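Stokadetti Publishes Results of Outdoor Sweeping and Delivery Trial

Company reports 157 completed runs out of 186; stairs, doors and wet leaves remain unsolved

December 10, 2018 – Stokadetti, a maker of control software for wheeled service machines, today released the results of its first trial of routine chores on open paved ground. The trial covered two jobs that building operators now do by hand: sweeping a set strip of paving, and carrying a closed bin of supplies from one entrance to another. Both were run on the Jurkari base unit with software version 2.

The machine was assigned 186 runs. It finished 157 of them with no help from staff. A run was counted as failed if a person touched the machine, restarted it, or moved an object out of its path. Runs stopped for weather before the start were left out of the total.

Most of the failed runs trace back to navigation. Brushes, motors and batteries performed within their limits. On large paved areas there are few fixed objects close enough for the range sensor to use, so the software leans on the camera, which tracks the joint lines between slabs and the outlines of buildings, lamp posts and trees. Facing a low sun, the camera loses part of that outline. The machine then slows down, and if its position estimate does not recover within 300 seconds, it stops and calls for help.
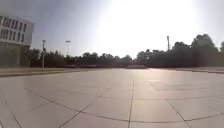 Joren, which runs service crews for office sites and read the results before release, said that a machine able to cross open paving is still a long way from one that can do a cleaner's shift, and that its crews spend more of their time on doors, steps and full trash cans than on flat ground. Joren added that it would consider the sweeping job on its own if the price per square foot came down and the stop rate could be cut by half.

Stokadetti agrees with the first point. The current unit cannot open a door, climb a curb or empty its own hopper. It sweeps dry grit and paper well. Wet leaves clog the intake, and the company has no fix ready. Indoor chores such as wiping tables and loading a dishwasher were not part of this work and are not planned for the Jurkari base.

Version 3 of the software changes how the camera sets exposure and gives more weight to wheel travel when the view ahead is washed out. Ndlovu, the supplier of the range sensor, is providing a longer-reach model for the next round. That round is set at 500 runs and will use the same rules for counting failures, so that the two sets of results can be compared directly.

The full run log, including the stop reason for each failed run, is available to site operators on request from the Stokadetti press office.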